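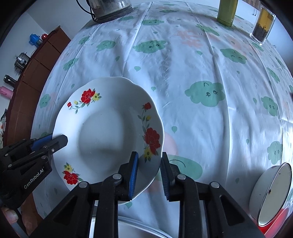 The Jenar dish rack was reviewed for use in shared kitchens, where tableware from many households is washed and stored together. It is sold as a single-tier rack with a removable tray and a row of upright slots. Plates in such kitchens vary more than manufacturers tend to allow for, and a white ceramic plate with a scalloped rim and painted red and yellow flowers is a harder test than a plain, straight-edged one. Shaped rims settle unevenly in narrow slots and can lean against the next plate.

The rack was placed in the second-floor kitchen of our residence hall and used daily for 60 days. Larasati Latuheru kept the log, and residents were asked to report chips, rust and spills.

Capacity. The maker states that the rack holds 12 dinner plates. In ordinary use, nine was the practical limit. Beyond that, deeper plates touched and stayed damp where they met. Bowls fit poorly in the upright slots and are better set upside down at the open end.

Drainage. The tray slopes toward a spout that can be turned to face either side. It drained well on a level counter. On the older counter beside the window, water collected in the rear corner and had to be poured off each evening.

Cleaning. The tray slides out without the rack being emptied, a clear improvement on the Moser model it replaced. The rubber feet trap food and should be removed and rinsed weekly. One foot was lost in July and the supplier sent another at no charge.

Finish. No rust was reported. The coating wore thin at two slots near the front.

The rack is recommended for kitchens serving small groups. Larger kitchens should consider two units or the wider Ovau rack, reviewed separately by Hedvig Rønning. Residents with fragile or inherited pieces are advised to dry them by hand.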